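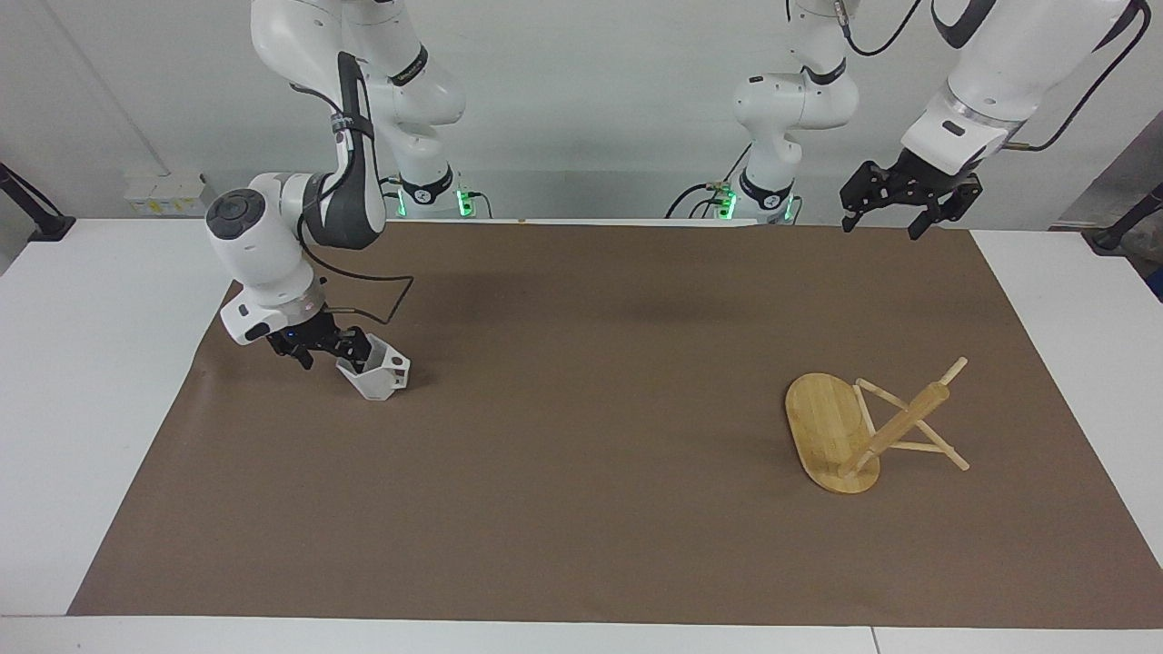 From: Rasmus Luik
To: prakitz-bench list
Date: 4 May 2018
Subject: Re: Paper for the big table, and the hex cups

Maribeth Dalisay wrote:

> Two questions before I put in the Costance order. First, does anyone object
> to staying with brown paper on the large table? Gunārs would like the gray
> felt back. Second, are we keeping the white hexagonal cups, or going over to
> round ones? The round ones are cheaper and I can get them from Rebane
> without a minimum quantity. Also, what is the hole in the side for? I have
> been asked twice and did not have an answer.
>
> Maribeth

Paper: no objection, please reorder. Felt holds grit and has to come off the table to be cleaned. A sheet of paper gets replaced when it is marked, and pencil lines can be drawn on it directly. The roll we use now is 123 cm wide. The 60 cm roll that Costance lists next to it is the wrong one, as it leaves a seam down the middle and cups catch on the seam when they are slid. Cut the sheet, leave it flat overnight under something heavy, then tape the far edge first and work toward the front. If it is taped at all the corners at once, it buckles in the center.

A plain matte surface also helps with the white cups. On the old white tabletop the rim was hard to pick out from the side. Against brown it isn't.

Cups: I would keep the hexagonal ones. A round cup that gets knocked over rolls, usually off the table. A hexagonal one comes to rest on a flat side. They also sit wall to wall in the drawer with no wasted space between them, and Ifeoma's drawer plan at Tristeo depends on this. If we change shape, the plan has to be redone.

The hole: it is for hanging. The cup goes on a peg with the hole toward the board. It does mean the cup can't be filled with anything finer than the hole is wide, so washers and short pins should go in the lidded boxes. Pens, clips and the longer screws are fine.

Two corrections to the stock sheet while we are at it:

Line 889 still says "round, white". It should say "hexagonal, white, side hole".

The minimum order for the cups is 4 packs, as it was in March. The sheet says one.

Austra asked off-list whether the holes could be taped over from the inside. They can, but the tape lifts at the edges after a few washes -- a cup without a hole would be the better fix if Rebane has one in the same size. Maribeth, could you ask when you call them?

Rasmus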